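Do Stitches Really Hold You Together?

Questions for people who don't believe everything they're told

Grown-ups say a lot of things about cuts. They say a kiss makes it better. They say fresh air will sort it out. They say the doctor will "just pop a stitch in", as if skin were a sock. Some of this is true, some of it is half true and some of it deserves a hard stare. Let's go through it.

Is skin really like a sock?

A bit. Both are stretchy, both wear out at the heels, and both can be sewn up with a needle and thread. But a sock that has been darned stays darned by the thread. Pull the thread out and the hole comes back. Skin is alive. The thread in a stitch holds the two sides of a cut close together while the skin does its own mending. When the mending is done, the thread can come out and the skin stays shut. So be suspicious of anyone who says that stitches heal you. Your body heals you. Stitches are more like a friend holding two bits of cardboard together while the glue dries.

What is under there, anyway?

The top layer of your skin is called the epidermis. It is very thin and it is always flaking off, which sounds alarming but isn't. Under it is the dermis, which is tougher and has blood vessels and nerves in it. The nerves are why it stings. Under that comes a layer of fat. Many children are surprised to learn that they have fat under their skin even if they are skinny. Everybody has some. It keeps you warm and it works as padding when you fall off things.

Fat is soft and pale. It can look creamy, or a little pink, and it is slippery to hold. Anyone who has watched a cook trim a joint of pork has seen something like it. If you have ever tried to sew something slippery (try a piece of wet sponge) you will know that it doesn't want to help.

How do you learn to sew up a cut?

You practise, and you don't start on people. I asked Yulan Fu, who teaches at the Nwankwo training rooms in Firnham, whether a new surgeon could just read a book about it. She laughed at me. Her learners begin with knots in string. Then they move on to pads and blocks, and make stitches in those until their hands ache. One of them, Prakash Pai, kept a notebook and wrote down every stitch he made in his first week. There were 472. He says the first 65 were rubbish, and I have seen a few of them, and he is right.

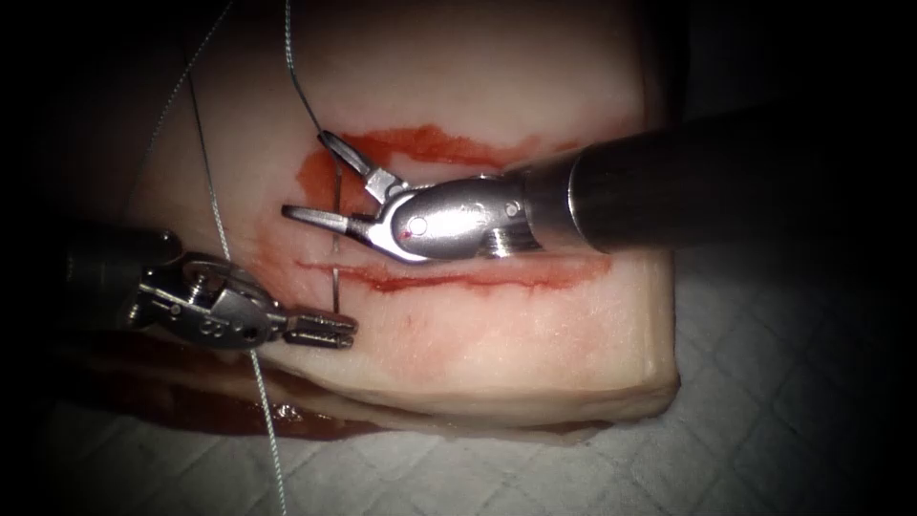
The hard part, Prakash told me, is getting the edges of the cut to meet. A cut has two edges, like lips. If one side ends up higher than the other, the skin can heal with a ridge. If the stitches are pulled too tight, they can pinch off the tiny blood vessels and make things worse. If they are too loose, there is a gap. "Everybody pulls too tight at first," he said. "You think tight means strong."

It doesn't. You can check this at home with two pieces of felt and some wool. Ask an adult to help with the needle. Sew the pieces edge to edge and pull as hard as you can. The felt will bunch up like a squashed caterpillar. Now do it again gently, so that the edges only touch. Which one looks more like something you would want on your knee?

Why don't surgeons use their fingers?

They do, sometimes. But fingers are fat and blunt compared with a good pair of jaws. A surgeon's needle is usually curved, like a bit of a circle, and it is often held in a tool called a needle holder. Another tool, called forceps, lifts the edge of the skin. Forceps are tweezers that went to university. The tips are narrow, so the surgeon can pick up a small piece of tissue and still see what is going on round it.

Does the thread stay in for ever?

Some kinds melt away by themselves inside the body. I didn't believe this when I first heard it, because it sounds like the sort of thing people say to stop you asking. It is true, though. The body slowly breaks that kind of thread down. It can take weeks or even months. Other kinds don't melt and have to be taken out by a nurse or doctor. Stitches on a face often come out after 5 to 7 days, and stitches on a knee stay in for longer, since knees are always bending.

Do all cuts need stitches?

No, and here I am going to be stern. Most small cuts need clean water, a bit of pressing and a plaster. Some are closed with sticky strips or a special skin glue. (Please don't try the glue from the kitchen drawer. It is not the same.) A cut that is deep, gaping or won't stop bleeding needs a grown-up straight away, and then somebody medical.

And the kiss?

I looked into it. A kiss does nothing at all for the epidermis, and mouths are full of germs, so keep it off the cut itself. A kiss on the top of the head is allowed.

Words to keep

Dermis: the tough layer under the top of your skin.
Forceps: a gripping tool a bit like tweezers.
Suture: the proper word for a stitch. Say "soo-cher".
Tissue: what your body parts are made of. Also what you blow your nose on, but that is a different page.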